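Flalesano House
Worktables and Surfaces: Photo Gallery

Home | Visit | Collections | Galleries | Contact

The study rooms at Flalesano House are furnished almost entirely with tables. When the building was converted from a furniture workshop, the trustees asked that the working character of the ground floor be kept, and the tables chosen for it continue to be used every day by students, conservators and visiting groups. This gallery presents the surfaces on which that work is done. It accompanies the display in the Mahawong Room, which remains open through the end of May.

The selection was made by Gudrun Eide, Keeper of Furniture, with notes by Margit Eide. Visitors who wish to consult the full furniture register, which lists 166 pieces, may do so at the reading desk during opening hours.

About the surfaces

Tabletops in the study rooms are finished matte wherever possible. A glossy finish reflects the overhead lights and makes close work tiring over a long session. Brown and gray tones are preferred for the same purpose, as small or pale objects can be found on them easily. Tops are wiped down at the end of each day with a barely damp cloth, and no wax or spray polish is applied.

Most tables are kept clear between sessions. Materials are brought out on trays at the start of a booking and returned to the shelves afterward. Groups are asked to leave the center of each table open until a member of staff has confirmed the layout for the day.

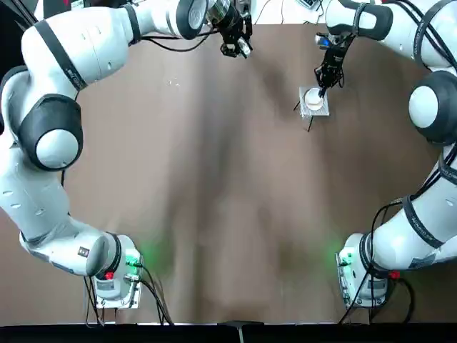
Brown worktable, matte finish, with the middle of the top largely clear. A few tiny white specks show toward the upper left, and a black strip runs along the near edge.

The medium brown tone was settled on after several samples had been compared in the Niretti Room, where daylight enters from one side only. Paler tops showed every mark by midafternoon. Darker ones made it difficult to judge the color of paper and thread. The same tone has since been adopted for replacement tops throughout the ground floor.

Table edges receive the most wear and are inspected twice a year. Scratches near the center are recorded in the register but are not normally repaired. Older marks form part of the history of each piece, and the House's policy is to leave them in place unless they interfere with use.

Visiting the study rooms

The Niretti and Mahawong Rooms together seat 22 people. Bookings for groups of up to 16 may be made through the front office, and larger parties will be divided between the two rooms. The Saturday session is reserved for individual visitors and does not require a booking.

Bags and coats must be left in the cloakroom. Pencils only may be used at the tables. Drinks, including water, are not permitted in either room.

Further reading

A printed guide to the collection, Tables at Work (64 pages), is available from the front office. Requests to reproduce photographs from this gallery should be addressed to the Keeper of Furniture in writing.

Previous gallery: Chairs and Stools
Next gallery: Shelving and Storage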